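Workshop notebook, March, glaze bench

Kiln unloaded at 7.40 this morning, which was earlier than I should have done it, because the bottom shelf was still too warm to touch without gloves and I stood there like a child outside a sweet shop. Anyway! The third go at the satin white is out and I want to get everything down before I've handled the pots so much that I stop seeing them properly.

Short version: the surface is lovely, the colour is nearly lovely, and the crawling is still with us.

For anyone reading this who missed the last few pages (Bernadette, I know you skim), the plan was to get a white that sits somewhere between matt and gloss on the buff stoneware, good enough to eat off every day and go through a dishwasher without sulking. The first go was chalky. The second was so runny that it stuck two bowls to the shelf and I had to grind the shelf for most of an afternoon. This one had more china clay and a touch less whiting, and I sieved it twice through the fine mesh instead of once. I also let it stand overnight before dipping, mostly by accident, as I got talking to the man from Hanrahan about the price of shelves and then it was time to go home.

Fourteen test tiles went in, plus four mugs and the wide dish that Bernadette threw and then said was too ugly to keep. (It isn't ugly. It has a slightly odd foot, and I like it.) The tiles were spread over three shelves so I could see if the top of the kiln really is running hotter, and it really is. The top tiles have gone a good bit shinier than the bottom ones, with tiny pinholes along the thick edge. The middle ones are the nicest thing I've made in this building. They've got that soft look, like the inside of a shell, and when you run a thumbnail over them there's no scratchy feeling at all.

Now the crawling. It's on two of the mugs and one tile, always where the handle joins or where there was a sharp corner. The glaze has pulled back and left a bare patch about as big as a lentil on the worst mug. My first thought was dust, and I did wipe everything with a damp sponge, but I was wiping and dipping in the same session, so some of those joins may still have been damp when they went in the bucket. Bernadette thinks the coat was simply too thick. She did a scratch test with a pin on a leftover tile and it was thicker than either of us would have guessed, nearly double what I'd aimed for. Standing overnight will have done that. It had settled, I'd stirred it up again, poured off what looked like spare water from the top before stirring (silly, silly) and never weighed it afterwards.

So: weigh the glaze. I've written this on the wall above the bucket in wax crayon. A hundred millilitres in the plastic measuring jug, on the scales, before every single dip, and write the number in this book. I've said this before on some other page and I know I have.

The frit is another thing. We finished the old sack of Havero halfway through the batch and opened the new one, and I have a nasty feeling that they aren't quite the same. The new one feels coarser between the fingers and it left more behind in the sieve. I've kept a jam jar of each, labelled, on the window ledge. If anyone moves them I will be cross. I want to melt a little button of both side by side on a scrap of tile in the next firing and see if they slump the same way. It would explain the shinier tiles, maybe, though so would the hot top shelf, and I can't pick the two apart from one firing. Annoying. I should have mixed the whole lot from one sack and I didn't check how much was left.

Cutlery marks! I nearly forgot the part I was most looking forward to. I took a middle-shelf tile and the wide dish and went at them with a dinner knife, the way you would if you were cutting up a chop in a temper. The tile has a few grey lines that came off with cream cleaner and a bit of elbow grease. The dish has more, especially in the well, and one of them hasn't shifted. That fits with what people always say about satin glazes, that the steel rubs off on the tiny bumps. I've left half of each uncleaned so we can compare them in better light. The lemon test is going too: a slice on each of three tiles, under cling film, on the shelf by the sink, not to be eaten or thrown away by anyone until tomorrow lunchtime.

Bernadette asked what we're going to call it, and I said we don't name things until they stop crawling. She has written Pusside White on the bucket lid regardless, so I expect that's that.

Other bits. The kiln log says the firing took longer than the last one by nearly an hour, and the last stretch was painfully slow. Could be the elements getting tired. Could be that it was packed tighter. I'll ring Jundetti about a new set and ask how long they'd take to get here, and meanwhile I'm going to drop the top temperature a touch and give it a short soak at the end, which might help with the pinholes as well. Cones on all three shelves next time, please. I only put them on the middle one because the box was nearly empty, and there's a new box on the order list now.

Next batch: same recipe, all new frit, weighed properly, thinner coat. Sponge the mugs the night before and leave them on the rack by the boiler. Soften the handle joins with a bit more care when they're leather hard, as those sharp little creases are asking for it. Half the tiles with a quick dip, half with a slow one. Dinner plates after that if the mugs behave.

Kettle on. The lemon is already smelling quite strong.
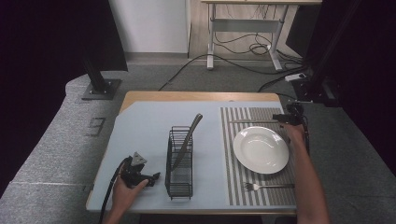
If a satin glaze crawls at the handle joins, is it worth refiring the mug?

Sometimes, if the bare patch is small. Warm the mug first, dab on a little thicker glaze with a brush, let it dry fully and fire it again to the same temperature. The rest of the surface may come out a bit shinier than before, so try it on one mug before you risk the others.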